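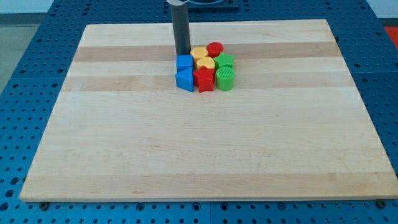 So you want a robot for your class or club. Great! Lots of kids do. But before anybody picks a robot, somebody has to make a plan for the money, and that somebody can be you. Grown-ups call this a budget. It's just a list. What you need, what each thing costs, what you've got. And most kids forget stuff. They write down ROBOT and stop there. Look how many other things end up on the list: a table with holes in it, a wooden board on top, plastic blocks in red, blue, green and yellow. All of that has to come from somewhere. Some of it you buy, some you borrow, some you already have in a cupboard.

## Start with the job

Not the robot! The job. What do you want it to do?

- Pick up blocks? Needs an arm.
- Roll down the hall? Needs wheels, no arm.
- Draw? Needs an arm and a LOT of paper.

Write the job in one sentence. If you can't, you're not ready to shop yet. Go back and talk some more.

## Then the boring stuff (don't skip)

The robot club in Cullham had $3000 to spend last August. Sounds huge. Ravinder McIntyre was in charge of the list and here's what was on it after two meetings:

| What | Cost |
|---|---|
| Small robot arm | $2371 |
| Table and bolts | $383 |
| Spare parts | $162 |
| **Total** | **$2916** |

Take 2916 away from 3000. How much is left? $84. Blocks had to come out of that, and so did the board. They asked around and got an old cutting board from somebody's kitchen, free. Blocks were $20 for a used set.

Check the adding yourself, by the way. Ravinder's first try was wrong by a hundred dollars and it was Annick Chan who caught it. Two people should always add up the list. Seperately, then compare.

## Why a table with holes?

Bolts go in the holes. A robot arm pushes and swings, and if the thing it's standing on slides, then every block is suddenly in the wrong spot. Bolt things down and they stay put. You can move them later too, just pick different holes. A plain strong table can work if a grown-up helps with clamps. Cheaper. Ask first before anyone drills into anything!!

## Shapes cost money too

Cubes are easy to find. Stars are harder, and harder to grab as well, all those points. Want your robot to practice on different shapes? Then get a few kinds: a cube, a cylinder, a star, maybe a six-sided one. Two colors is plenty to start. More colors are fun if you're going to do sorting games.

## Stuff people forget

- Delivery. Sometimes it's a lot
- Power strip
- Somewhere to lock it up
- A computer that can run it (check this BEFORE you buy)
- Something breaking. Something will

Keep a bit of money back for that last one. Cullham didn't spend their last $64 and they were glad in about a month.

## Your turn

Get paper. Make three columns: need, cost, where from. Fill in the job at the top. Leave a gap at the bottom becuase you'll think of more things on the way home. Then show it to a teacher or whoever holds the money, and bring your total with you. They'll ask.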